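Looking After the Hands on a Laundry Robot

Tips from the Plendale workshop, by Raffaele Parisi

I love this job. A robot that spends its day reaching into a washing machine picks up more fluff than any vacuum brush, and almost all of its bad days can be fixed with a soft cloth and a little patience! We run a two-armed Prutow, but most of this should suit any machine with fingers.

Before you touch anything, press the stop button and wait for the arms to settle. Support each forearm with your own hand as the power goes off, because some arms sag. Then take the hands one finger at a time. A dry toothbrush (the softest you can buy) gets into the knuckles nicely. Brush outward, toward the tip, so the lint doesn't get packed into the joint. Wipe the tips with a barely damp cloth and let them dry before you switch on again. No oil on the fingers, please. It ends up on the shirts.

Next, bend each finger gently through its travel, if your manual allows that with the power off. You're feeling for grit. A finger that drags usually has a thread wound around the knuckle, and tweezers will have it out in no time.

Now for the work area. Pick a basket with a firm rim and stick with it. Ours goes up on a chair or a nightstand, and the pick-up positions are saved separately for each.
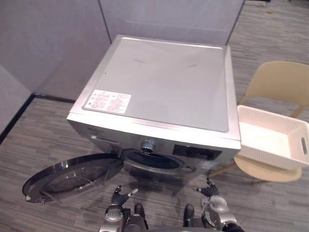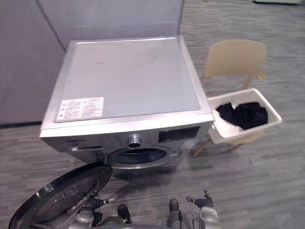
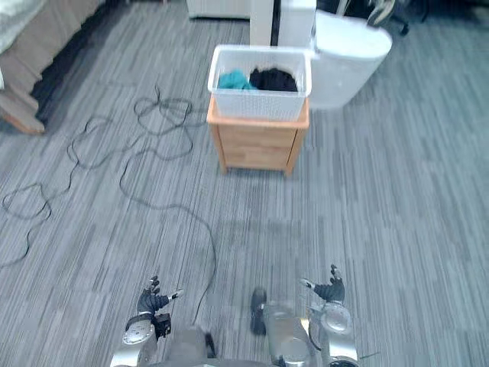

Once you have a height that works, mark where the furniture legs go with masking tape. I was amazed what a difference this made! We had been blaming the wrist for missed grabs when the chair had simply wandered 2 inches during vacuuming. Put it back on the tape, run the reach check with an empty basket, and only then bring out the clothes.

Start small, too. We test with 3 garments, all soft, no zippers or drawstrings. Thin socks are surprisingly hard and can wait until everything else is going well.

Camera lenses want the same cloth you'd use on eyeglasses. Do them last, after the lint has finished flying, or you'll be doing them twice.

Wrist screws: check them every 2 weeks and snug them to the figure in your manual. If one keeps backing out, replace it. Ours at the Clanedmont shop got new ones in May and the rattle went away that same afternoon.

Keep the toothbrush in a labeled bag, away from the kitchen.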